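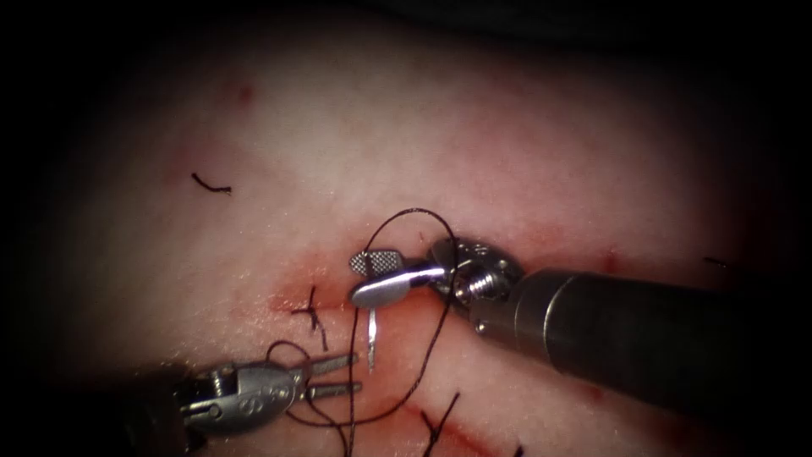

# Interrupted suturing practice: project report

Group: Lucía Goicoechea, Mathias Stöckli, Seraina Ammann
Supervisor: Verena Widmer

## 1. What we set out to do

Our project was about simple interrupted sutures on soft tissue. We wanted to know how much the spacing and tail length vary when the stitches are placed with instruments, and whether the knots near the end of a session look different from the ones at the start. The topic was proposed in September by Ingeborg Berchtold, who taught the wound closure unit the year before us.

Hand suturing was left out. Most of the published teaching material covers it already and we only had the bench for one term.

## 2. Materials

- Tissue pieces, kept chilled until the session
- Curved needle with black suture thread attached
- Needle driver and grasper
- Koller tray for the cut ends
- Rometti scoring sheet, two pages per session

We chose black thread. An early trial with an undyed thread from Raltura was dropped after one session, as the tails were hard to find against the pale tissue when it came time to score them.

## 3. Method

Each stitch was done the same way. The needle is held in the driver a little behind the middle of its curve and enters the tissue as close to a right angle as possible. The grasper steadies the near edge. Once the needle is through, the thread is drawn across until a short tail is left, and the knot is tied with three throws in alternating directions. Both ends are then trimmed.

We worked to a target tail length of 10 mm. Anything clearly over that was written down as long, and we didn't go back to re-trim.

In total we logged 494 stitches. Of these, 72 were left out of the scoring, mostly because the thread had pulled through the edge before anybody had assessed it. Mathias kept the log and Seraina did the first scoring. Lucía scored more than 100 of the stitches a second time without seeing the first marks.

## 4. Results

Spacing was the easier part. On straight cuts it settled down after the first few sessions and stayed fairly even. On pieces with two cuts, the second line usually took longer, mainly from having to turn the work and find a new angle for the needle.

Tails were less consistent. Long tails were common right through the term, and on closely spaced lines they got in the way of the next stitch - twice we caught an old tail under a new knot and had to start that stitch over.

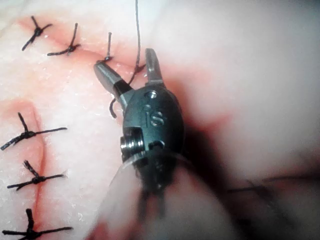 *Figure 2. Two closed incision lines with black interrupted sutures. Note the long tails.*

The direction of the tails also varied a lot. We had expected them to lie across the cut, and many did, but others stood up or pointed along it. Our sheet had no box for this, so it was only recorded in the comments column and we can't give a proper figure.

## 5. Problems

The scoring sheet used the word "neat" without defining it. Seraina and Lucía disagreed on that item more than any other, and we removed it from the final tally.

Tissue that had been out for a long session dried at the edges and tore more easily. We started misting it, but not until the second half of the term, so the earlier and later sessions aren't strictly comparable.

## 6. Next steps

Verena has suggested a fixed trimming guide and a separate column for tail direction. The revised sheet is saved in the Hedudow folder with the raw log. Mathias still has to add the comments from the last two sessions.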